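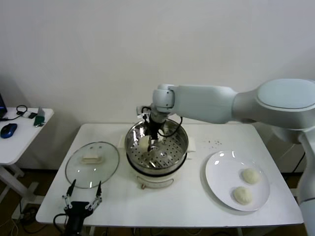 How do you teach a robot to load a steamer? You do it yourself first, through the robot, over and over. At Citska, where I spent an afternoon asking questions like that one, the person driving holds a pair of hand controls and the arms copy every move, and all of it gets recorded.

My host had been at it since March, and I wanted to know how long it took to get any good. "My first bun took me 14 minutes," she told me, laughing. "And I squashed it!" The trouble, she said, is that you feel nothing through the controls. You have to watch the dough and guess - a bit too much squeeze and you leave a dent, a bit too little and it slides away from you.

So how many tries does the robot need to see? They've recorded 189 good ones so far (she was pretty strict about that word, good), and on the first day they threw out 56. I asked what makes a bad one. "Hesitating," she said right away. "If I stop and wobble over the plate, the robot learns to stop and wobble over the plate." I love that. It picks up your nerves along with everything else.
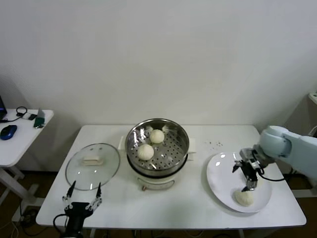

Her colleague at the next desk broke in to say that the wobbles weren't all bad, and that he'd keep a few in, as long as the driver recovers and finishes the job. A robot that has only seen perfect grabs has no idea what to do after a poor one, was his point. She rolled her eyes, but she agreed with him - mostly.

I also asked about guiding the arm by hand, just taking hold of it and pushing. They tried it for almost 8 weeks on an older project called Movier. "Your own arms get in the way of the cameras," she said, "and your shoulders hurt by lunch." She still likes it for simple reaching moves, and she'd go back to it for those tomorrow.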